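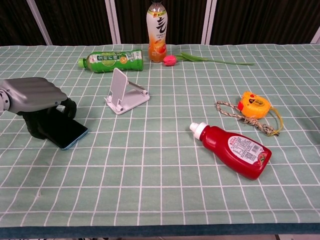

The Relora foldable phone stand in white, set up on a table with drinks.

Relora Foldable Phone Stand, White

A small stand that holds your phone at an angle on a table, desk or worktop. It has a white back plate, a flat white base and a grey metal rod between them. The rod is hinged to the base. A small lip at the front stops the phone from sliding off.

Sold by Cestia. Designed by Petronella Mtshali for Relora.

Item number: 293
Colour: white with grey rod
In stock

What it is for

Most people who buy this stand use it at the table. It is handy for following a recipe, talking to family on a video call or watching something over lunch. It takes up little room, so there is still space for plates and bottles. It also works well on a bedside table if you use your phone as an alarm clock.

The stand is meant for phones. Small tablets will sit on it but we do not recommend them, as the back plate is too short to support them properly and they can tip when you tap near the top of the screen.

Setting it up

Put the base on a flat surface with the lip facing you. Lift the back plate and raise the rod until it stops. Rest the lower edge of the phone behind the lip, then lean the phone back against the plate. You can place it upright or on its side.

To change the angle, take the phone off first. Hold the base with one hand and move the back plate with the other. The hinge is stiff when new and loosens a little in the first few weeks.

To put the stand away, push the back plate down until it lies against the base. It will then go in a drawer or a coat pocket.

Will my phone fit?

The lip takes phones up to 8 mm thick. If you use a case, measure the phone with the case on. Wallet cases with a front flap need to be folded right back or taken off. You can charge the phone while it is on the stand, but with the phone upright the plug may meet the base. Turning it on its side solves this with most models.

Using it on a tablecloth

The stand can be used on a cloth, including wipe-clean covers. Smooth out any folds under the base before you put the phone on. On a very soft or padded cloth the base may rock slightly when you touch the screen.

Cleaning

Wipe with a damp cloth and a drop of washing-up liquid. Dry the rod and hinge afterwards. Do not put the stand in the dishwasher and do not use scouring pads on the white parts, which will scratch. Tea and tomato sauce can leave a mark if left overnight.

In the box

One stand, folded
One instruction card

Phone, tablecloth and drinks are not included.

Delivery and returns

Orders are sent within 6 working days. You can return an unused stand within 40 days for a refund. Please keep the box. If the hinge fails in normal use, write to Conceição Moreira in customer service with your order number and a short note of what happened, and we will send a replacement.

Also from Relora

Foldable Phone Stand, Black
Cable clips, small
Spare instruction card (free with any order)

Page updated April 7, 2025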